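Visit Report: Open Day at the Trovard Automation Laboratory, Giletcombe
Prepared by Lindsay Ruddock for the Essien Technical Training Partnership, January 2019
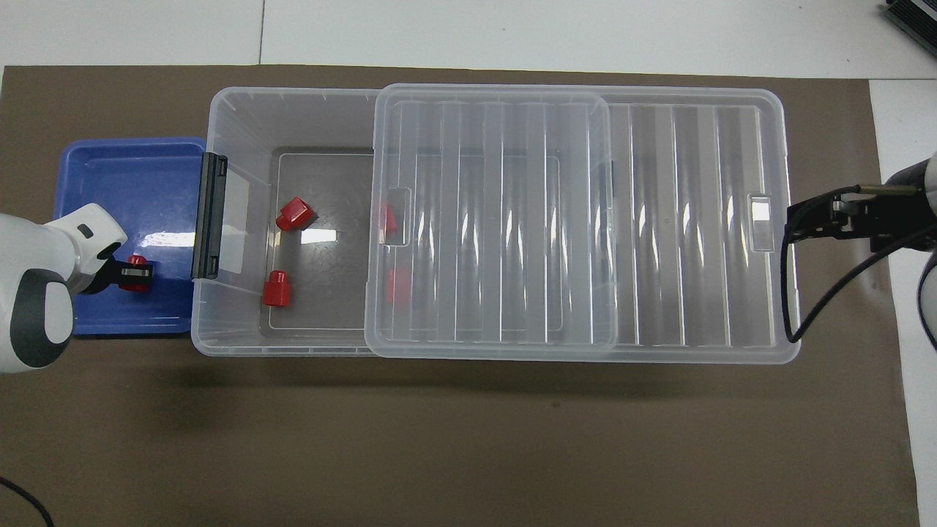

Purpose of the visit

The Partnership accepted an invitation to the laboratory's open day in order to see two-arm handling equipment in use and to judge whether it would suit our second-year course. Our party of 11 was received by Hashini Gunawardena, who manages the Giletcombe site, and was given visitor badges and a short safety talk before entering the work area.

Sorting demonstration

The main demonstration took place at a table fitted with a brown work mat. The task concerned small red parts, a shallow blue tray and a clear storage box with a separate ribbed lid. With the lid slid along to leave the left portion of the box open, the left arm held a red cylindrical part just above the floor of the tray, while other red parts lay in the box beside it. The right arm had its gripper pointed toward the far end of the box.

Selvaraj Saha, who led the session, told us that clear plastic is chosen on purpose. Reflections on the ribs and the blurring of parts under the lid make the work harder for the vision software, and customers in packaging have asked for exactly this kind of test. Members of our party asked about gripping force and about the time needed to set up a new task. The first question was answered in full; on the second, Mr. Saha said only that it depends on the part.

Afternoon program

At 1515 the group moved to the Vakell training room, where Azra Tomić presented the short courses offered to partner schools. The fee is $1000 per group, or $2000 with two days of instruction at the school's own site. Places for the spring are already limited — the next full intake is in November.

Matters to follow up

Asanka Miah will request the course outline and the insurance terms. The Partnership should also ask whether students may operate the arms themselves or will only observe, as the printed program is unclear on this point.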